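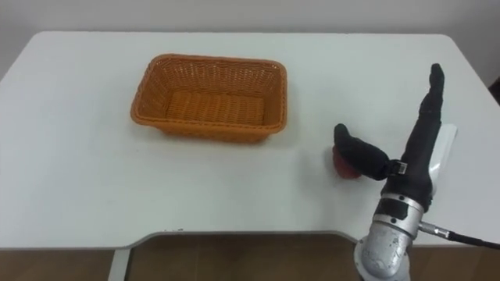

Stendcombe Table Baskets – readme

Notes and pictures on putting small round things into baskets at a table. Fruit mostly, some balls. Started as a folder of odds and ends for the Tunine kitchen storage pages, grew, now has its own readme. Last tidied in April.

What's in it

700 short sessions. One basket per session, one or more things to put in it. Every session starts with the basket empty and ends when the last thing is in, or at 45 seconds, whichever comes first. Sessions that ran out of time are kept. Look at the outcome column before you average anything.

Folders

sessions/ – one subfolder per session, numbered
baskets.csv – one line per basket, with inside measurements
items.csv – things that go in, with weight and widest point
outcomes.csv – in, missed, rolled off, timed out
notes/ – plain text, typed up at the end of the day, uneven

Baskets

Mostly woven, rectangular, rounded corners. The orange wicker one shows up more than any other. Sides flare a bit and the rim is a thick rolled band, so anything dropped too close to the edge tends to tip outward. Flat woven bottom with ridges. Round things usually stop against a ridge, but not always in the same spot, so don't use resting position as if it was exact.

Two baskets came from Šindelář and are listed under that name in baskets.csv. Slightly deeper. One lost a strand partway thru and was retired, see notes.

Items

Apples, tomatoes, small oranges, plastic fruit, soft balls. Real fruit was swapped every Friday or sooner if it bruised. Weights in items.csv are from the first day only. Tomatoes got lighter, we didn't reweigh.

"Red round" is a catch-all label for when the person doing the labels couldn't tell apple from tomato from ball. Please don't split it by guessing.

Table

White top, matte, rounded corners, pale wall behind. Same table all the way through. It was moved once, between sessions in the first batch and the second, and the light is a little different after that. It's very slightly out of level. A ball left alone will sometimes creep toward the near edge. We put a folded card under one leg for the second batch, helped some.

Placing

Basket goes left of center, well back from the front edge. Items go to the right of it, at least 5 cm from the basket wall. No stacking. Wipe the table between sessions – crumbs and juice change how things roll more than you'd think.

Columns in outcomes.csv

session – number, matches folder
basket – id from baskets.csv
item – id from items.csv
result – in / missed / rolled / timeout
touched_rim – yes / no / unsure
secs – time to last item, blank on timeout

Known problems

- 20 sessions have no touched_rim value. Left blank on purpose, not the same as unsure.
- secs was rounded in the first batch and not in the second.
- Some plastic fruit is labeled as real fruit. Fixed where we noticed.
- Soft balls squash when pressed from above, so the widest point in items.csv is the unsqueezed figure.
- Notes for one afternoon are missing completly.

Not in here

Bags, boxes with lids, anything that needs folding. Those are in the Sindholm set, different table and different column names. Don't merge the two without renaming basket ids first, they overlap.

To do

Reweigh plastic fruit
Check deep baskets against the inside measurements again
Pick one spelling for gray/grey in the notes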